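The night school at Gamarville opened with one teacher, one stove and a rule that no pupil could be turned away for lack of shoes. Its founder, Toshiko Kamata, had taught bookkeeping at the Sithole cannery, where many workers signed for their wages with a mark. She asked the owners for the use of a storeroom and received it for one winter.

By December the class had 23 pupils, most of them adults – several came with their children. Lessons ran 4 evenings a week.
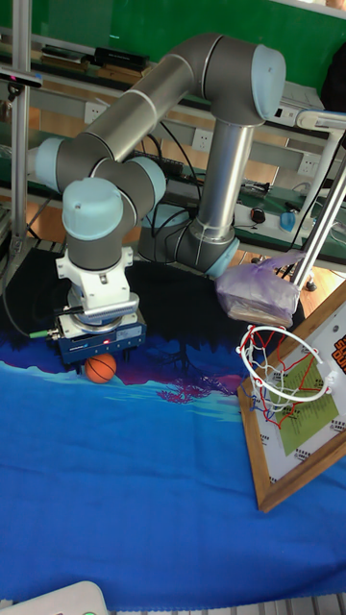
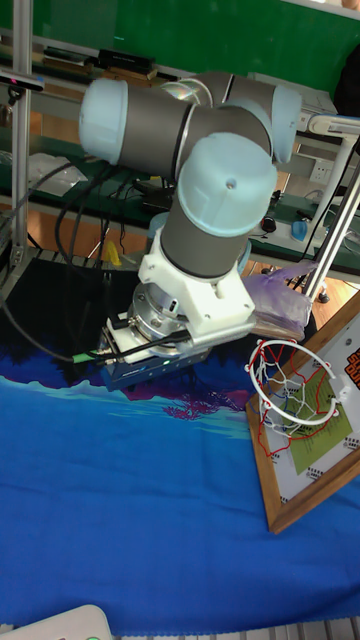
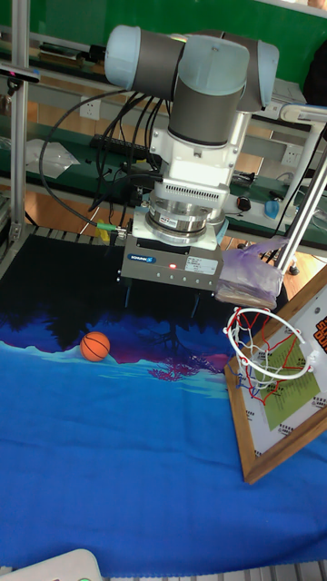
Kamata believed that grown pupils learned best with work in their hands. She taught fractions with cannery scales and spelling with shipping labels, and the county later adopted her methods for its trade courses. The county still requires written work alongside every practical lesson.

The Kesudum Library holds her attendance books, which cover the school's first 5 years. They record absences, fees forgiven and, beside many names, the date on which a pupil first signed in full.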